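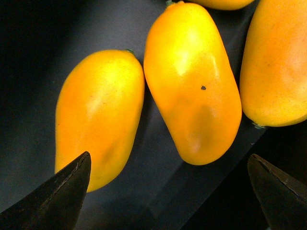 Wrist cam view, fingers open, yellow fruit dead ahead.

OK, gripper thread! I've had two sets of fingers on the same arm this month and a pile of notes nobody asked for. Getis fingers vs. Flastora fingers, same wrist, same fruit-into-basket job. Mute me now if you don't care about fingertips.

Quick setup for the new folks: the arm runs on a Fusirov controller, and the camera at the wrist is a Meireles. I kept both of those the same the whole way through and only swapped the fingers. I did 100 picks per set, smooth fruit only, every one going from a dark tabletop into a plastic basket.

Rules I made for myself: a pick counts if the fruit gets into the basket and I don't touch anything. Nudging a neighbor is fine. Squashing is an instant fail. If the fingers close on nothing and the arm tries again by itself, I give it one more shot and then call it a miss.

Getis first. These are the softer ones and I really wanted to love them! They hug round stuff beautifully. Apples, no problem at all. Then you give them something long and shiny and they kind of... squeeze it out sideways, like a wet bar of soap. 11 misses out of the 100, and most of those were long fruit lying at an angle.

The Flastora set is stiffer and comes to a point, and I figured they'd poke holes in everything. Nope! Two misses. The narrow tips slide into the gap between fruits that are almost touching, and that was exactly where the soft ones kept bumping and giving up.

They're not gentle though. With the close force at the factory setting I got a dent on my very first mango. I crept it down a little at a time in the Fusirov menu (which is four screens deep, why) and ended up at 49 on their scale, which has no units that I can find. If you know what 49 of whatever that is means, please tell me.

Also, please put the force slider on the front page. I am begging. I had to back all the way out of the menu every time I wanted to run a pick and see what changed.
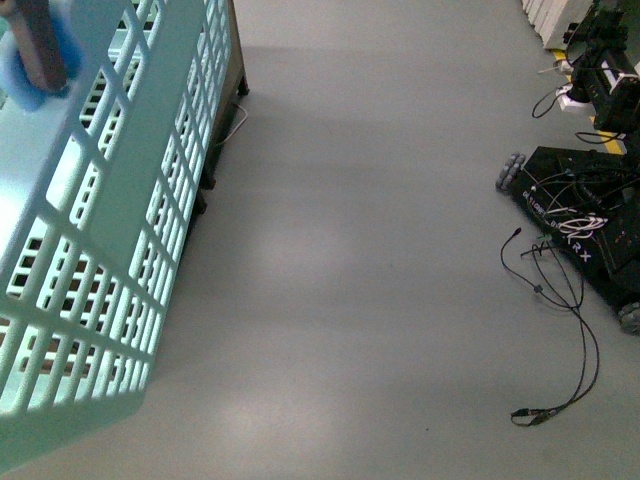 Cables, because somebody always asks. Swapping fingers is quick, a few screws and you're done. Re-zeroing them is the part that eats the afternoon. The controller wants to see fully open and fully closed before it trusts you, and if a wire is tugging on the wrist when you do it, the zero is off and every grasp after that is a hair to one side. I lost a whole run to that before I figured it out.

What works for me: power down, lay out all the slack, swap, power up, zero, then move the wrist through its full range and zero AGAIN. Feels silly. Do it anyway.

A bit on the Meireles camera. Colors are great, and yellow on a dark surface is about as easy as it gets for it. Where it struggles is shine. A bright highlight on the top of a fruit can fool the outline so it reads shorter than it is, and then the fingers go for the wrong middle. I turned the exposure down one notch and that fixed nearly all of it. Left it there for both sets so the numbers are fair.

The other camera thing is that once you're close, the fingertips are in your view. With the pointy set you lose less of the picture, so the software keeps its eye on the fruit longer on the way in. I didn't even think about that going in and now I suspect it's half the reason they won.

Somebody in my replies last time asked about baskets and I laughed, but good question! Baskets are mean. All those little slots mean the depth readings go right through the wall, so the arm has a fuzzy idea of where the plastic stops.

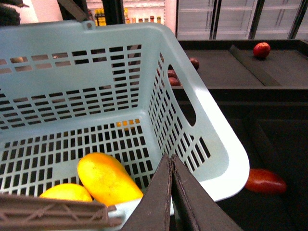
I ended up telling the planner to treat the basket as a solid box with an open top, a bit taller than the real one. It comes in higher than it needs to and wastes a second on every drop, but it quit clipping the rim. Both sets of fingers got the same box.

Drop height matters too. The soft set lets go slowly, so the fruit kind of rolls off one finger and lands wherever it feels like. The stiff ones open clean. Fruit goes straight down, small thud, done.

So what's staying on the arm? Flastora, for now. If all I ever picked was apples I'd go back to Getis in a heartbeat, they're quieter and I never had to fuss with the force. For mixed fruit, long fruit, anything lying snug against its neighbors, give me the pointy ones.

Next up I want to try the Flastora fingers with a thin grippy pad on the inside face, to see if I can bring the force down even more. If you've done this, what did you stick them on with? My first try was tape and it peeled before lunch.

I'll put the full pick log up once I've cleaned up my typos in it. Questions welcome, especially about the Fusirov menus - I have feelings.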